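**Do placemats earn their keep?**

October 14, 2022

Every fall the kitchen shops decide we should all be setting the table properly again, and every fall I get letters asking which placemats to buy. My first answer is still "maybe none." A white counter wipes down with a damp cloth. A woven mat doesn't, whatever the hangtag says. Sauce goes into the weave and stays there, and then you own a beige thing with a brown thing in it.

Still, I said I'd give it a fair try, so for the past month I've eaten most of my meals off mats at the counter. One set came from Okanska, plain woven, and the other was the Saavedra kind with a stitched border. I paid for both. Okanska's card promises the mats will stand up to 1000 wipes. I'd love to know who did the wiping, and what was on the mats at the time, because mine had soy sauce on one by the second evening and I can still find the spot if the light is right.

What did they do for me? They kept the noise down. A spoon dropped on a bare counter at breakfast makes a racket, and on a mat it makes less of one. They also marked out a place to sit, and I'll admit that stopped me from letting the mail creep over to where the plates go. That's worth something, though I could have moved the mail.

What they didn't do is protect anything. My counter didn't need protecting from a cereal bowl. The place where it did need help was the back, where the jars live, and no one sells a mat for that. Jars with sticky bottoms, cups with lids, whatever came home from the takeout place and never got put away. If you've got a ring on your counter, I'd bet it's from back there. Wipe the bottom of the jar before you set it down. It costs nothing and it doesn't come in a set.

A few notes if you're going to buy them anyway:

- Measure first. The Saavedra mats are 15 inches deep, and on a narrow counter that leaves very little room behind them for anything else.
- Skip the round ones if you have a corner or a wall cabinet at one end. They waste the space.
- Shake them out over the sink before wiping. Wiping crumbs just pushes them in.
- Don't store them rolled. Mine took days to lie flat again, and the corners still lift a bit.
- Festcombe has a set at $55. I held it in the store for a while and couldn't find the extra money in it. The Okanska set was $30.

There's also the spoon question, which comes up whenever I write about table setting. I put mine wherever my hand is going to be. Above the mat, on the mat, beside it, I can't see that it changes the soup. If company's coming in December and you want it all squared up to the knife, go ahead, but I don't believe your guests will notice.

I'm keeping one set out for now, mostly for the quiet. The other has gone in the drawer with the trivets. Next issue I'll look at the Plokby drawer dividers, which I already have doubts about.

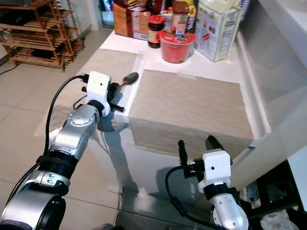
Plokby Kitchen Club wrote back that woven mats come perfectly clean if you soak them in cool water with a little dish soap as soon as something spills, and that wiping is the mistake. Fine, but that means getting up in the middle of dinner to run a sink, and I'd still take the bare counter over that.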